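Pavus Robotics Project: Kit Sorting Gallery
Brulville Technical School - Student Projects

Last updated: 2025-03-12
14 shares | 2 comments
Print this page | E-mail this page

The Pavus project is the second-year automation project at Brulville Technical School. Students program a pair of robot arms to assemble parts kits for the introductory electronics course, a task previously carried out by hand at the start of each term. A complete kit consists of motors, a round control board, and the wiring needed to connect them. The project is supported by Bovero, which supplied the bins and trays, and by the Pfister Fund for Technical Education, which contributed $1,920 toward replacement parts and fingertips.

Students work in teams of three. Each team is given 40 minutes at the table per session and is required to keep a written log of every attempt, including those that are stopped early. The photographs on this page accompany the teams' spring report.

Wiring

Wiring is the most demanding part of the kit. A cable does not keep its shape when lifted, and a grasp that serves for one bundle may be unsuitable for the next. Teams are asked to record where along its length each bundle was taken and at what angle the fingers closed.
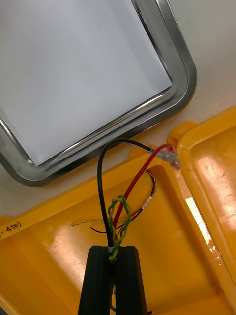

Several cables and a twisted green and yellow pair held between the fingertips, beside the paper-lined tray.

Table Layout

All teams use the same layout, so that a program written by one team may be run by another without changes. Four yellow bins are placed in two columns, with the metal tray between them. The tray is lined with plain white paper, and the positions of the bins are checked before each session begins.
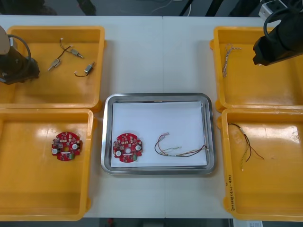
Sorting rules were revised by the students in the first weeks of the project. The original rules required the arms to complete one type of part before beginning another, and the teams found that this left one arm waiting for long periods. Under the revised rules, either arm may take the next part within its reach. Circuit boards are handled from the left side of the table, where one red board lies in the lower bin and another rests on the paper in the tray. Harnesses and loose wire are kept to the right. Each team may propose one further change to the rules before the final demonstration, provided that the change is explained in writing and tested by a second team.

Motors and Boards

The motors are small and will roll if they are set down carelessly. Students therefore spend a full session on placement alone before they are permitted to combine motors and boards in a single run. Speeds are limited during this stage, and one member of the team remains at the stop button at all times.
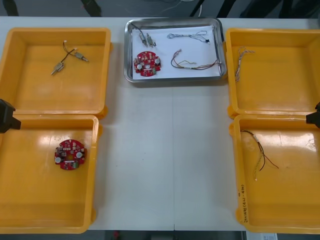

Runs are scored on a scale of 8 points. Points are given for parts placed in the correct location, for wiring that remains untangled, and for a log that another team is able to follow. A run that is stopped for safety is not penalized - the team simply records the reason and begins again.

Final Demonstration

The final demonstration will be held at the school in May and is open to families, area employers, and prospective students. Each team will present one complete run and answer questions on its program. Visitors are asked to remain behind the marked line while the arms are in motion.

Print this page | E-mail this page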